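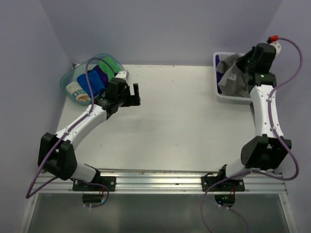
Blog > Work > Laundry

Posted in December by Thắng Lưu

I have been at Warnon for long enough that people have stopped asking me to cover reception, so I suppose I count as laundry now. We take in towels and cloths from gyms, a swimming club and a couple of hotels, wash them, fold them and send them back. A few people who read the last post asked how the folding cell was getting on, so I'm writing it down while I still remember what it was like at the start.

The cell came through Jerkelley, who do the installation and the servicing. It has two arms on a worktop with walls on three sides. Cloths come in at the back and the arms pick them up, spread them out in the middle and fold them. That is the plan, anyway. At the moment it does small towels and plain cloths and we do the rest.

The picking up is the slow part. I had assumed folding would be the hard bit, as it is when you train a new person, but a person never has any trouble getting a towel out of a basket. A gripper does. A bunched-up cloth doesn't have an obvious edge, and if two are tangled you can get both, or you get one and drop it on the way. When Jerkelley set ours up they spent most of the first morning on nothing but lifting. One arm would take hold of a cloth, raise it a little, let go, and try again from a different side. We stood and watched with our tea and then went back to work.

There were four of us on the folding tables before and there are still four of us, which was the first thing everyone asked about. What has changed is who stands where. Two stay at the tables for the big stuff: bath sheets, robes, fitted sheets, anything with a hood. One is on the cell. One goes between sorting and packing. We swap after the morning break and again after lunch, and I like that better than the old way, where you got a table and kept it all day. My shoulders are better for it too.

Being on the cell is a different sort of tired. You load the baskets, take away what has been folded, and when it stops you clear whatever it stopped on and press the button to carry on. In between you are waiting, but you can't wander off. I find an hour of that longer than an hour of folding. Some of the others feel the opposite and would do it all shift if they were let.

Sorting matters a lot more than it did. When it was all hand folding, a bag got tipped on the table and you dealt with it as it came. Now things have to be split by size before they go anywhere near the arms, and anything with a button or a long cord has to come out. We had an argument about whether that was extra work or just the same work moved earlier in the day. I think it is extra. The office thinks it is the same. We have agreed to write down the times for a month and look at them.

The other argument was about targets. The sheet on the wall used to say 200 pieces before first break for each person. With the cell in, the office wanted to put a number on that as well and add it to whoever was minding it. This didn't go down well. If it stops six times in your hour you look slow, and it wasn't you that was slow. In the end the cell got its own line on the sheet with no name next to it. It is set at 100 for now. Some mornings it gets there.

Training was one afternoon with a woman from Ersoy, who Jerkelley use for that side of things. She was good. She made each of us stop it and start it on our own, and go through what to do if a cloth gets caught. I would have liked a second session after we had used it for a few weeks, as that's when you have proper questions. I have put that in the suggestions book.

I went to see the hand towel line at Eto in the autumn, which is run by the same installers. They have had theirs longer and the staff hardly look at it. One of them told me they had lost the habit of folding neatly by hand and it showed on the days the arms were down for servicing. I passed that on here, and we have kept some small towels back for the tables each week so the newer starters learn it.

Next job is the drying racks, and after that they want to try face cloths in bulk. I'll write again when the month of timings is finished.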